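Section 4: Setting up your scorebook for a new season

Welcome back, and thank you for keeping score with Trindance again. Whether you're looking after one under-12 netball side or a whole basketball club, an evening spent here will save you a lot of fiddling on game day, so put the kettle on and work through it at your own pace.

Before you start, have your player list and your draw handy. You'll also need your organiser login, the one that came with your registration email. A scorer's login will let you look at everything in this section but won't let you save it.

1. Open Trindance and choose Seasons, then New Season. Give it a name your families will recognise, such as Summer Juniors.

2. Choose your sport. The stat columns fill in by themselves, and you can switch off any you don't fancy keeping. Plenty of junior clubs only track points and fouls, and that's perfectly fine.

3. Add your teams, then paste each player list into the Roster box, one name to a line, with the singlet number first.

Note: Numbers can be changed right up until the first whistle. After that the game sheet locks, and you'll need to use Amend Sheet (see Section 6). 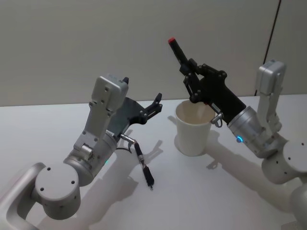 4. Set the length of your periods and the number of fouls before a player sits down. Basketball opens with 5 fouls filled in, but do check your own competition's by-laws, as some of the younger grades play it differently.

5. Enter your draw. If your association uses Zasus for its fixtures, choose Import Draw and type in your competition code. Byes come across as blank rounds, so leave them where they are.

6. Hand out scorer logins from the People tab. We'd suggest two for each team, so there's a spare when somebody's off at a wedding or stuck in traffic.

Caution: Deleting a season removes every game sheet inside it, and we can't bring them back for you. If you just want last year's games out of the way, choose Archive instead. Your ladders and best-and-fairest votes will stay safely tucked inside.

Once you've saved, open any game and tap Practice Mode to have a bit of a play. Nothing you enter there counts towards the ladder, and you can clear it from the same menu when you're done.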